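Section 4. Recording a break-room task and handing it over

4.1 Purpose

Ivent is the meal-service program that runs on the Trakby mobile unit. It heats shift meals on a schedule and sets them out at the serving shelf. Before the unit can run a task alone, an attendant performs that task by hand while wearing the chest camera. This section covers recording, review, and the change in attendant duties that follows.

Revision date: 25 July 2025. Replaces the December issue.

4.2 Before recording

1. Put on the camera harness and tighten both side straps until the camera stays level when you bend forward.

2. Sign in at the Flasard console and select New Task. Enter the appliance number from your site list.

3. Confirm that the door of the appliance is closed and that no cycle is running.

4. Stand squarely in front of the control panel. Hold still for 10 seconds. The console uses this period to set the reference view.

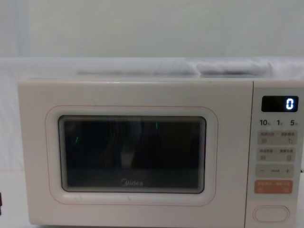
5. Wait for the short tone, then begin the task at your normal working pace. Do not slow down for the camera.

6. Press each control with one finger and withdraw the hand fully before pressing the next. If your hand covers the display, the console cannot match the press to the change in the reading.

7. At the end of the task, close the door, step back one pace and say "end task."

Note: Panel labels do not have to be in English. Ivent stores the position of each button and the name you assign to it in step 9. Use the site wording for names, so that all shifts see the same term on the console.

Caution: Do not record with an empty oven running. Place a covered cup of water inside for practice cycles.

4.3 Review and labeling

8. Open the recording and check that the display is readable from start to finish. Discard any recording in which it is not.

9. Assign a name to each button used. Leave unused buttons blank.

10. Send the recording for approval. The site lead approves or returns it on the same console.

Error 3051 means the reference view and the recording do not match. The usual cause is an appliance that has been moved. Return it to its marked position and repeat from step 3.

4.4 Duties after handover

Once a task is approved, the unit performs it and the attendant supervises. At the Paulauskas site, attendants who used to stand at the ovens through the meal period now check trays, restock and answer calls from the unit. The unit calls for help when a door does not latch or a reading is not expected – answer the call at the console before you reach into its work area.

Attendants keep the right to take over any task at any time. Press Hold, wait for the amber light, and proceed by hand. A takeover is logged by task only and is not used in individual performance records.

Task logs hold 1000 entries. Export them before the limit is reached, as the oldest entries are overwritten.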